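What We Learned From a Season of Small Pranks
Student Project Report, Household and Family Blogs Unit
March 29, 2018

When our group first sat down in January to pick a topic, we went back and forth for most of an afternoon before we landed on birthday treasure hunts, the kind a parent sets up at home with little rhymed clues. All of us had grown up with some version of one, and we wanted to know why some family blog posts about them get read and shared for years while others just sit there.

We looked at posts from two blogs, Grumbridge and Darner. Grumbridge is the chattier of the two (we grew very fond of it!) and its treasure hunt post had 3,110 visits in the time we followed it. Darner's post had 1,000, even though the clues in it were, in our opinion, a good deal cleverer. We read every comment on both, which took much longer than we had planned for.

The kitchen came up again and again as the favorite place for a first clue, because kids know where everything lives in there and feel sure of themselves right away.
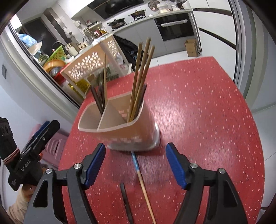
A chopstick on the red tabletop.

Next we wrote a hunt of our own with eight clues and put it up on Joltum, the class blog, with a printable sheet at the end. We hoped for 2,000 visits, and we may as well admit that we did not get there. We did pass more than 1,000, though, and the comments were so kind and so full of ideas that we stopped minding about the total fairly quickly. One mother wrote that her twins had solved the rhyme about the mailbox before she had finished reading it out loud, and then asked for a harder set for their cousin.

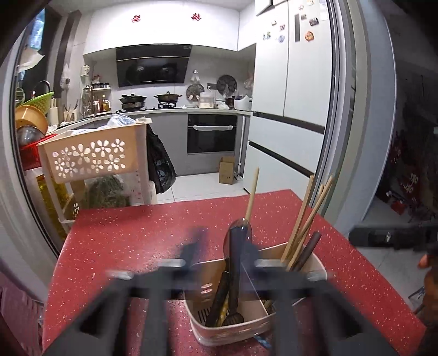
The rhymes were the hardest part of the whole project. Our first drafts were far too long, and a six-year-old does not want to stand in the hallway listening to twelve lines about a bathtub. We cut every clue down to four lines, and then to two for the youngest readers, and we think they are better for it. We also tried out Torvik, the layout program in the computer lab, for the printable sheet, and lost one whole session to a border that kept printing on a second page.

If we did this over, we would post the hunt earlier and answer comments the same day. We would also like to add a rainy day version and one for grandparents' houses, where the hiding places are so much better. The full set of clues is at the back of this report, after the list of posts we read.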